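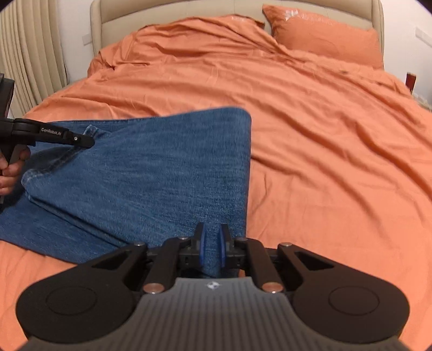
Flanari Bed Linen - Care and Sizing FAQ
Last revised 24 February 2018

Washing

What temperature should I use?
Wash colored cotton sets on a warm cycle, 40 °C at most. White sets tolerate 60 °C. Sateen weaves should stay at 40 °C in any color, as higher temperatures dull the surface.

Do I need to wash a new set before using it?
Yes. New fabric carries a finishing agent that makes it feel stiff and reduces absorbency. One wash removes most of it. Saturated dyes (rust, orange, navy, dark red) should be washed alone the first 2 times.

My dark set left color on a white towel. Is it defective?
No. Some loose dye is expected in the first washes. If color still transfers after the fifth wash, contact us with the batch number from the care label.

Can I wash bedding together with clothes?
We advise against it. Zippers, rivets and hooks abrade the weave, and raw denim can release indigo onto lighter cotton. Small items also collect inside duvet covers and come out half rinsed. Button or zip the cover closed before loading.

How full should the drum be?
Two thirds. A double duvet cover, one fitted sheet and two pillowcases fill a standard household machine. Split anything larger into two loads.

Can I use fabric softener?
On percale, sparingly. On flannel and on anything sold as moisture-wicking, no.

Drying and ironing

Are the sets safe for tumble drying?
All cotton sets are, on low or medium heat. Linen sets should be removed while slightly damp and hung. The Memodberg pillow protector has a membrane backing and must be line dried.

How much shrinkage should I expect?
Up to 4 percent in length for cotton percale, mostly in the first wash. Cutting dimensions allow for this, so a new duvet cover will measure slightly larger than the size on the package.

How do I reduce wrinkles without ironing?
Take the set out as soon as the cycle ends, shake each piece and fold it lengthwise over the line. A spin speed of 800 rpm or lower helps. Percale will always show some creasing; sateen shows less.

Fabric

What does thread count mean on your labels?
The number of warp and weft threads in one square inch, counted as single yarns. Our percale is 300. Two-ply yarns are counted once - some sellers count them twice, so figures from different brands are not always comparable.

Is a higher count better?
Not necessarily. Yarn quality and weave matter more. Very dense fabric is heavier and passes less air.

What is the Meson range?
Meson is our cotton and lyocell blend. It dries faster than plain cotton and feels cooler. Wash at 30 °C and do not bleach.

Sizes

Which fitted sheet do I need?
Measure mattress depth at the corner, including any topper. Standard sheets fit up to 12 inches, deep sheets up to 16. Our queen fitted sheet is 60 by 80 inches; the king is 76 by 80.

Do the pillowcases fit body pillows?
No. Standard cases are 20 by 26 inches. A body pillow case is sold separately under item number 489.

Orders and returns

Can I return a set I have already washed?
Only if there is a fault in the fabric or stitching. Unwashed sets in their original packaging can be returned within 66 days.

Do you sell single pieces?
Yes, except for the Hegedűs jacquard line, which is woven and dyed in matched sets.

Who answers technical questions?
Roya Bahrami in product support. Include the item number and the batch number in your message.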